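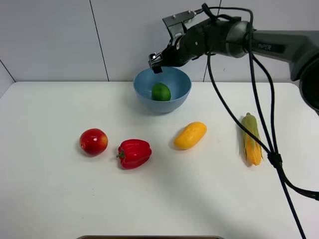
Saturday-job types, students, retired greengrocers: help wanted with pretend food

I run the toy kitchen corner at Pekton in Grendstead, and I need a few extra pairs of hands (and eyes!) for our play food sorting sessions in August. We've got artificial fruit and veg by the crateful, 242 pieces at last look, and it all wants checking, wiping down and putting into sets before the playgroups start borrowing it again.

A set is simple enough. You get a bowl, usually one of the plain plastic ones, and a handful of things to go with it: an apple, a red pepper, a mango, an ear of corn, a lime. Limes are my weakness, they're small and they end up everywhere, so lime goes in the bowl first and stays there, please.

What you'd be doing

Matching pieces to the list on each box
Wiping everything with a damp cloth
Putting cracked or chewed bits aside for me to look at
Writing labels (neat capitals, I beg you)

No experience needed. You'll be standing at a table for a fair bit of it, though there are stools if you'd like one. You do need to be 16 or over, and happy chatting while you work, as my colleague Canan Oral and I never stop.

It's paid by the hour, with tea, biscuits and your bus fare on top. Mornings only, and you can do as many or as few as you fancy.

To put your name down, drop a note in at the Pekton front desk marked "play food", with a phone number and the mornings you can manage. I'll ring you back myself.

Kevser Sönmez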